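Bench and Back Wall: Looking After a Shared White Work Surface
Term project, group 2, October
Supervisor: Keith Treloar

What we set out to do

Work out a cleaning routine for the white table in the Plosholm room, and decide if the grey wall behind it needs anything doing. Table gets used by everyone, cleaned by whoever is last out. No written routine before this. Budget was small, 20 for cloths and cleaner, so no new tops.

First job was just looking. Most of the white is fine. The trouble is the pinkish-red smudges and streaks, faint but they show straight away on white. Source not known. Marker is our best guess, Henríquez says drink. 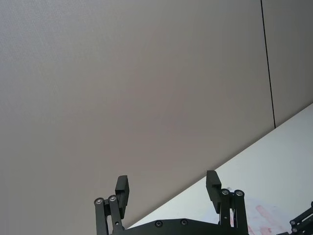 The wall

Two grey panels with a thin dark seam between them, running down to the table. Matt finish, slightly speckled. No fixtures or notices on the big one and we'd like to keep it that way, tape would probably lift the finish (not tested). Dry cloth only. The line where the table meets the wall is awkward to reach and crumbs get pushed into it, so that goes on the list seperately.
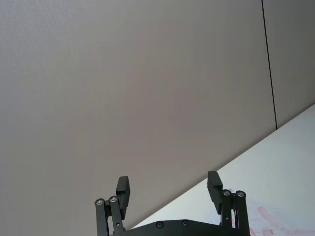

Cleaning trials

Method: damp cloth first, then mild soap, then the Wimum spray. Each left for 5 minutes and wiped one way only, no scrubbing in circles. Dry cloth after. We worked on small patches towards the edge before going anywhere near the middle.

Problem we had was telling faint marks from shadow. Lights off by 5 on Thursday so that session was wasted, will note it under limits.

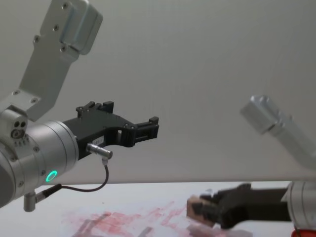
Recording the stain was harder than cleaning it. We tried a paper grid, 135 squares, ticking any square with colour in it, and two people never got the same answer. Gave up on the edges and went by area instead. The smears across the lower middle are irregular streaks, so a square can be half in and half out and the grid just doesnt cope. A sketch plus a photo from the same height each time would of been better.

Limits

One table, one wall, short trial. Light not controled. Spray only used once per patch.

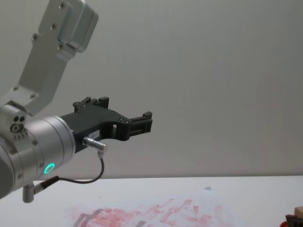
Fig. 4. White table against the plain grey back wall.

Still to do

Ask Grevadari whether their cleaner is safe on the panels. Type up the routine on one side of paper. Second person to check the patch notes before hand-in.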